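The job at Skerard was listed as Demonstration Specialist, and Valquíria Bittencourt had told her mother it was in film.

What she did was sit in a padded chair on the second floor of an insurance building, hold a controller in each hand, and move a cube. The cube did not exist. Neither did the table, or the arm, or the room the arm stood in, which somebody had gone to the trouble of giving brick walls. The left controller steered the view and the right one steered the arm. When she had put the cube in the bowl she pressed a pedal, the world blinked, and the cube was back on the table in a different spot, as if she had never been born.

"You're teaching it," said Sebastian, who had been there five months longer and was therefore management. "Every good one goes in the pile. Keklow eats the pile."

Keklow was the model. It lived in a rack in Bramham, where the electricity was cheap, and it had so far eaten her entire January.

"What makes one good?"

"The cube goes in the bowl."

"And if I knock the can over?"

"Then it's a bad one. We keep those too, but in a sadder folder."

She got better at it, which alarmed her. By the second week she could come in over the can without slowing down, tilt the wrist a hair, and let go so that the cube landed flat on the painted figure in the bowl. She had grown fond of the figure. It seemed rude to keep dropping things on its face, so Valquíria began aiming for the shrubbery instead.
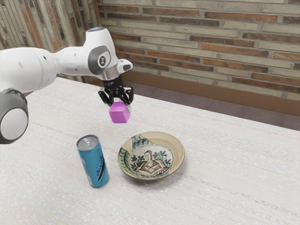 She also began to pause. Just before letting go, she would hold the cube up for a moment and think about lunch, or the rent, or whether her sister was still angry about the boat. Then she would open the fingers. It cost her two seconds at most, and the pedal did not seem to mind.

In the spring Sebastian called everyone over to his monitor. Keklow had finished training and was going to do the task with no one in the chair. There was a sheet cake, still under its plastic lid in case of failure.

On the screen the arm swung in from the left and closed on the cube at the first try. It lifted, cleared the can, and started for the bowl. Then it stopped. It hung there over the table with the cube in its fingers and did nothing at all.

"Is it stuck?" somebody asked.

"It's computing," said Sebastian, in the voice of a man who had no idea.

Two seconds went by. The arm moved left, a little, and set the cube down gently on the shrubbery.

Everybody clapped. Sebastian ran it again, with the cube in a new spot, and it stopped again, and he frowned and wrote "hesitation??" on a sticky note.

"Any idea where it's getting that?" he asked her over the cake.

Valquíria said it could be anything, really, and took a corner piece. On the monitor behind him the arm had picked up the cube once more and was holding it in the air, worrying about the boat.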